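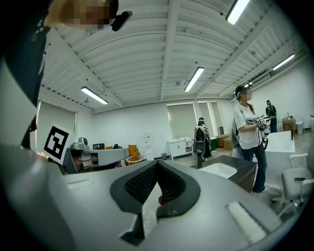 Hand-held grippers in use in a room with a sink, side tables and an office chair. September 2019.

The dishes can wait for the robots, and they will be waiting a while

By Noel Dizon

My sister asked me in April whether she should put off buying a new dishwasher, on the grounds that a robot would be loading and unloading the thing by hand before the warranty ran out. I told her to buy the dishwasher. I would tell her the same today, although I've had to think harder about why.

The usual argument against household robots is that the hardware isn't good enough. I don't believe that any more. A pair of rubber fingers that open and close will pick up a mug, a sock, a TV remote and most of what ends up on a kitchen counter. Two of them will fold a tea towel if a person is doing the moving. Put the same fingers in a person's hands and the chore gets done, slowly and a bit clumsily, but done. So the fingers are fine. What's missing is whatever the person knows.

Take tidying a lounge room. You walk in and there's a cushion on the floor, a bag against the wall and a power board with cords running off in several directions. You know to put the cushion back on the couch and leave the bag where it is. You step over the cord without looking at it.
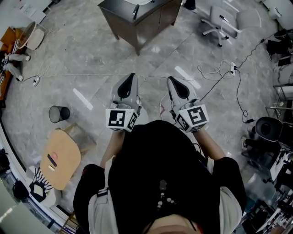 A machine has to be taught every one of those decisions, and the only teachers available are people doing the work, over and over, in rooms that look like rooms. I think this is the right way to go about it. I also think it's slower than the companies selling it let on. Eltora told its investors last year that its Manalo home unit had learned from 2,616 recorded chores. That sounds like plenty until you read further down and find that 169 of them involved anything soft. Laundry is nearly all soft. So is making a bed.

Shop floors are further along, and people mix the two up. The Drustari arms at the Borko packing plant put the same jar in the same tray all shift, and they're good at it. The jar arrives in the same spot every time and the floor is kept clear. If a jar falls over, the line stops and a worker comes to stand it up. No household runs like that, and I wouldn't want to live in one that did.

None of this means the money is wasted. I expect to see a machine that can clear a table and wipe it down, in a kitchen it has seen before, and I'd be pleased to own one. I just wouldn't plan a renovation around it. My sister's dishwasher went in over a long weekend, and her kids still argue over who unloads it.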